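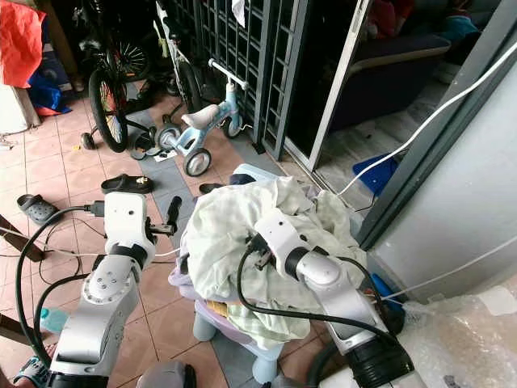

Skuler wrote in under my last laundry post to ask why bother guiding the arms through a fold by hand when you can drive them from the controllers and keep your knees off the tiles. Fair question! I've had a go at both ways now, and I'd say you want a bit of each, depending on what the cloth is doing.

For big, slow moves (reaching in, lifting a corner, laying it back down) I drive. Your eyes stay on the cloth and your own hands aren't blocking the view. For the pinch itself I like to take hold of the wrist and walk it in, with the arm set nice and limp. You can feel when the fingers touch fabric, and on the controllers I never can. I always end up grabbing two layers, or the stool underneath.

A few things I've picked up along the way:

Work at a low height. A kid's plastic stool is a lovely size for piling cloth on, and the arms can come at it from either side.

Start with one item. I got cocky in February and heaped up everything that was in the basket, and it took me 47 tries to get a recording I'd keep. Two cloths in different colours is plenty once you've got the hang of one.

Pause before you close the fingers. Count to two in your head. If you rush it, the copy rushes it too, and then it snatches.
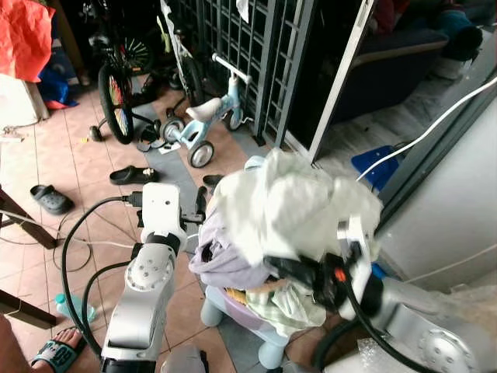 Same goes for letting go. Open the fingers all the way and back the arm straight out before you swing it anywhere, or you'll drag half the pile off with you. I still forget this when I'm tired, so I stop after seven good runs and make a cuppa.

Mess the pile up again between runs, and do it properly. If you drop the cloth in the same lump each time, the arm learns that one lump and sulks at any other. I give mine a good shake and turn the stool a little as well.

Keep your bad runs in a separate folder, labelled with what went wrong. Mine are called things like "grabbed stool" and "dropped early". I only bin the ones where I bumped something myself.

And check the wrist view before you start recording, every single time. What looks wide open from above can be all fabric from down there!

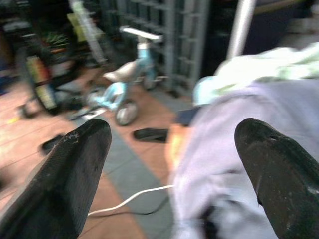
Looking out between the gripper fingers, with the little blue bike behind.

If your fingers look a bit scuffed, give them a wipe with a damp cloth and let them dry before the next go. Next up I want to try tea towels, which are stiffer and ought to be easier to pinch. If you've already done them by hand or on the controllers, leave me a comment and tell me which corner you start from.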